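Journal de la résidence - Maison d'archives Histerari
Entrée du 12 septembre 2021

La direction a souhaité que chaque responsable de fonds tienne, pendant la durée du récolement, un journal succinct de ses travaux. Je m'y conforme ce soir pour la première fois, en m'efforçant de distinguer ce qui relève de la décision et ce qui relève de l'impression personnelle. 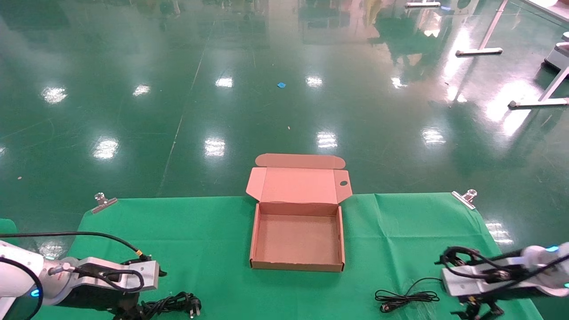
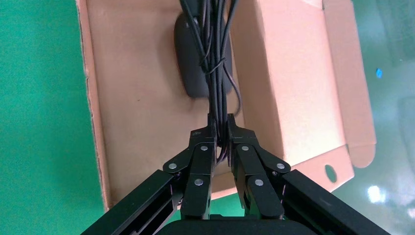 La matinée a été consacrée au fonds Bermúdez, dont l'entrée dans nos collections remonte à plusieurs années et dont l'inventaire n'a jamais été mené à son terme. Il comprend, selon le bordereau de versement, 1 765 pièces : correspondance commerciale, livres de comptes, quelques plans de parcelles et une série de lettres familiales que le donateur avait expressément demandé de conserver à part. Cette dernière prescription n'a pas été respectée. Les lettres se trouvent aujourd'hui réparties entre sept liasses, mêlées aux factures, et certaines ont été numérotées à l'encre, pratique que le règlement intérieur proscrit.

Mme Araceli Sandoval, qui assure la conservation préventive, a procédé avec moi à l'examen des deux premières liasses. L'état matériel est satisfaisant. Les rubans d'origine laissent toutefois des marques sur les feuillets extérieurs, et nous sommes convenus de les retirer après les avoir consignés au procès-verbal. Elle aurait préféré un reconditionnement immédiat de l'ensemble. J'ai demandé que l'on attende l'achèvement du récolement, afin de ne pas perdre la trace du classement actuel, si défectueux soit-il. La question sera tranchée avant la fin de septembre.

Lu, dans la seconde liasse, une lettre adressée de la propriété d'Irora par une fille à son père. Elle y rend compte de la récolte, du prix du transport, d'un différend avec un voisin au sujet d'un mur, puis elle ajoute en marge que le chien est revenu. Rien, dans les pièces voisines, n'indique qu'il se fût perdu. Je note ce détail, quoiqu'il n'ait pas sa place dans l'instrument de recherche.

L'après-midi, entretien avec M. Uriel Magaña au sujet du logiciel Stasteo, dont l'adoption est envisagée pour la saisie des notices. L'outil paraît conforme à nos besoins en ce qui concerne la description à la pièce. Il impose en revanche une limite de 200 caractères au champ d'intitulé, ce qui obligerait à abréger la plupart des titres hérités de l'ancien fichier - et je ne suis pas disposé à le faire sans règle écrite. M. Magaña a promis une note sur ce point. Il a également été question des droits d'accès des lecteurs extérieurs, sans conclusion.

Reçu deux demandes de communication. La première, complète, a été accordée. La seconde ne mentionnait ni l'objet de la recherche ni l'établissement de rattachement ; elle a été retournée à son auteur avec le formulaire en vigueur.

Je relis ces lignes et les trouve plus sèches que la journée ne le fut. J'ai quitté la salle de tri après la fermeture, les lettres d'Irora remises provisoirement sous chemise neutre, avec la mention de leur cote d'origine. Demain, troisième liasse, et reprise du plan de classement à partir des livres de comptes.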